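Living With Less Floor: How a Small Town Learned to Share Its Toys

25 June 2022

When my family moved to Devisberg, our flat had one bedroom, a kitchen and a balcony that was too narrow for a chair. We had a small child and a great quantity of things. In the first winter I could not cross the living room in the dark without stepping on something hard. I think many parents know this pain in the foot.

In those months I heard for the first time about the toy library. I come from a country where a library is for books and perhaps for newspapers, so I understood the words separately but not together. A neighbour explained it to me on the stairs. You borrow a toy, you keep it for some weeks, you bring it back, and you take another one.

The library in Devisberg is called Cadus. It occupies the ground floor of a former shoe shop, and the long benches on which people once tried their shoes are still there. Children sit on them now to wait, and they don't wait very quietly. The collection has grown to 1000 items, from wooden puzzles with thick knobs to board games which need a whole rainy Sunday.

The part I admire most is the part the children don't care for, namely the sorting. A book comes back as one object. A construction set comes back as several hundred objects, and some of them have been under a sofa. Every returned set must be brought again into order before the next family can have it, and for this you need many bins.

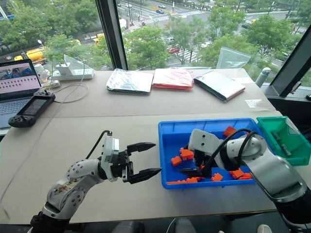 A bright blue bin among the work bins.

Before I started to write this article, I believed that sorting was a matter of patience. It is also a matter of opinion. At Cadus there are people who sort by colour and people who sort by shape, and the two groups are polite to each other but they don't agree. Sorting by colour is fast, and the result is beautiful to look at. But a child who is building looks mostly for a shape, and inside a heap of one colour the small pieces hide very well. Sorting by shape is slow work and the bins look like soup, yet the builder finds what he needs.

I tried both ways at home. My daughter took a third way, which was to pour everything together on the carpet and to lie down in it.

What a toy costs when it is borrowed

A family pays 12 dollars for a season and may take home two items at a time. I asked if anybody complained about the limit of two. Some do, mostly in the first month. Later they notice that a child with two new toys plays longer than a child with a full cupboard. I can't prove this with science, but in our flat I have seen it often enough.

Lost pieces are the eternal subject. In the beginning Cadus charged a small fee for each one, and the effect was bad. Parents became nervous, they watched the hands of their children, and a few preferred to keep a good game closed in its box so that nothing would disappear. So the fee was given up. There is now a jar at the counter for found pieces, and you may put into it whatever you discover in your pockets, in your car or in your washing machine, without saying your name. From this jar the incomplete sets are repaired. It contains also, at this moment, a coat button and a foreign coin.

Games are more difficult than bricks. A building set with some bricks missing is still a building set, but a memory game without one card is a sad thing. The spare cards for the older games come from Flamow, a second-hand dealer two streets away, who buys broken games in boxes and sells what is inside them by the piece. I spent an hour there and went out with a bag of dice that I don't need.

The orange problem

Every collection has a colour of which there is too much. People donate what their own children have left over, and what is left over is seldom the grey wheel or the clear window. In our own boxes at home it was orange. I don't know where all of it came from, and we never bought a set that had so much orange on the cover.

For a long time I thought about these bricks as a rest, a thing that remains when the good pieces are used. Then my daughter decided to build only with them for one week. She made an orange dog, an orange oven, and a wall which she described as a school. With a single colour she looked much more at the form, and she corrected her buildings more often. I have read similar advice for painters, that they should work one month with few colours, so maybe it is not such a new idea.

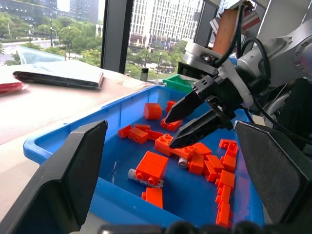 If you want to start one in your street

You don't need a former shoe shop. The toy library in Tiedemann, the next village down the valley, began with a shelf in the entrance of an apartment house and a notebook on a string. It has now a proper room, but the notebook is still in use and I like it better than the computer.

Begin with strong things that have few parts. Wooden trains, big balls, dolls without shoes. Write the number of pieces on the outside of each box with a thick pen, where a tired parent can read it. Wash plastic toys in a net bag, and let them dry completely before you close the lid, or you will be sorry when you open it. Puzzles should be tried by somebody before they go on the shelf, and older children do this gladly if there are biscuits.

Choose also the opening hours with care. Cadus is open in the late afternoon, when children are already hungry and the visits are short and loud. In August it closes completely, and in the last week before the holidays every family may take a double portion. Last year we carried home a marble run in a box so large that we had to take the bus instead of the bicycle. It stood in the middle of our living room all the summer and we walked around it.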